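Plidari after-school snack program: where we're at, May

Hi Brenda, 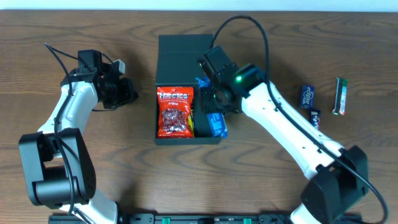 Snacks on the table, some boxed and some loose beside the box.

Sorry this is landing at the tail end of the month, I wanted the May numbers in before I wrote to you. We've got 69 kids signed up at the Vason Street site now, which is more than I'd budgeted for back in the fall (happy problem!). We've handed out 1,000 snacks so far this term, and the fruit is going faster than anything in a wrapper. I did not see that coming. Apples, mostly. The pears come back with one bite out of them.

Money first. The grant covered food and the second fridge, and we have $133 left in the food line. I'd like to move that over to transport if you're okay with it. Uriel Rivadeneira has been driving out to Durán for the wholesale order in his own car and I'd really like to pay for his gas. He hasn't asked, but it's a long drive and he's done it all winter.

The fridge is in and humming away. The old one still ices up along the back, so we keep the juice in there and leave the yogurt in the new one.

What's lagging is the allergy forms. I've got most of them, but a handful of families haven't sent theirs back, and until they do those kids get fruit and plain crackers from us. I'm going to try catching parents at pickup, around 5:30, with a clipboard and a pen that works.

Puteck has offered us their lunchroom for the summer weeks while our floor gets redone. I've been over to look and it's bright, with a good deep sink, but the door is heavy for the little ones. Can you let me know if our insurance follows us over there? I need to give them an answer before school's out.

Talk soon, and thanks again for the quick turnaround on the last payment!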